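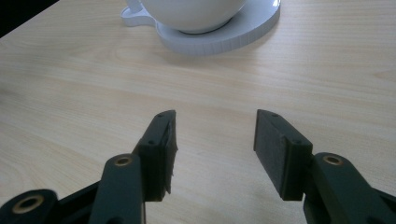
Last updated: Sat 6 June

plinby_tech
Left jaw on the handheld is slipping on cups again. Inner edge is all ragged, strip of it peeling off. Right pad looks fine. Table 5, cup and saucer task. Anyone re-padded just one side?

oreo436
Dont do one side. New pad grips harder, cup twists toward the old one. Pull both, clean, redo both.

plinby_tech
Right one is clean with straight edges tho. Seems a waste

clisitz
Disagree w oreo. I do singles all the time. Trim the fringe flush first so you can see what's pad and what's the finger. Then check play at the brass bushings, two per finger on mine. Loose pivot chews the pad up and you'll be back here in October.

oreo436
Singles are fine if you like doing it twice. Last one I did that way went 200 grabs, pair went 1,015.

clisitz
on a diferent gripper

plinby_tech
ok checked. Bushings tight. One tip screw on the left was backed out a bit, snugged it. Setup as it stands: 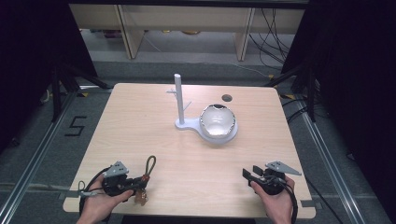
Table 5, both grippers, mug stand and bowl.

czarnecka_bench
Look at the cable on your right one too. Anything hanging off the front of the table, tape it with slack before you touch the pads. A pull on the cable tips the jaw and it lands on one corner.

plinby_tech
Will do. Going with the single for now, sorry oreo

oreo436
ha. log the grab count

Comments (3)

19hooks: what glue for the pads? thin double sided tape creeps on mine

clisitz: thicker tape, clamp overnight

benchrat: same ragged edge here, left side as well. trimmed it, no change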